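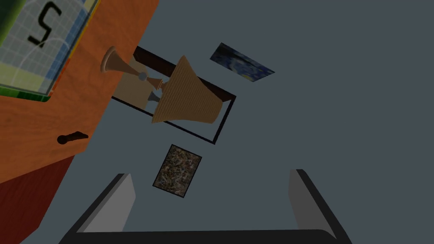 Gerd Haberkorn wrote that the parallel gripper loses too much on the flat approach, and that he would sooner go back to the narrow Bostiro fingers before anyone spends more time on the controller. His message is quoted in part further down. I have rerun the comparison in the simulator and do not agree on the fingers, although he has a point about the approach.

Setup: the same living room for both hands, table with the box and the lamp, wrist camera fixed to the hand, dim lighting preset. The wrist is rolled well over in the still at the top, with the fingers fully open and nothing between them. The lamp and the box remain in view at that angle, as does the corner of the table with the small dark object near it. Any start pose that loses that corner is of no use to us, as the tracker takes its first fix from it.

> The wide hand needs a clear gap on both sides and on
> a cluttered table it does not get one. With the box
> where it is, I would expect the outer finger to touch
> first nearly every time. The narrow pair can go in
> from above. I also do not trust the camera view once
> the wrist is rolled, the wall takes up most of it and
> the tracker has very little to hold on to.

Taking these in order.

1. Clearance. I ran 1751 approaches per hand, same seeds. The wide hand touched the box first in 887 of them when the wrist was held level. That is poor and Gerd's expectation was not far off. With roll allowed, the planner finds a way in along the table edge and the first touch moves to the target in most runs. The narrow pair does better when level and gains very little from roll.

2. Camera view. Agreed that there is a lot of plain wall. The tracker does pick up the two pictures, though, and the one with the dense black and cream pattern gives it plenty of corners. The mirror is the real nuisance. Points inside the glass get matched as if they lay on the wall, and the pose estimate drifts when the hand moves sideways. I have masked it by hand for now. Nalen has a plane test that should reject them, but it is not merged.

3. Light. The preset is darker than our bench. Raising the exposure by one step helped the tracker and made no difference to the planner. Please state which preset you used when you post results – two of the earlier logs do not say.

4. Controller. The Öberg loop and ours behave the same up to contact. After contact ours closes too fast and pushes light objects away before the second finger arrives. This happens with both hands, so it should not count against either.

My proposal is to keep the wide hand, allow roll in the planner by default, and slow the closing speed before the next round. I would not order more fingers until the Grirnau arm is back and we have real contacts to compare against. Simulated friction on the small objects is a guess and I have not tuned it.

Config and seeds are in the usual directory, under wide_roll and narrow_roll. Gerd, could you rerun yours with the mirror masked and send me the drift figures?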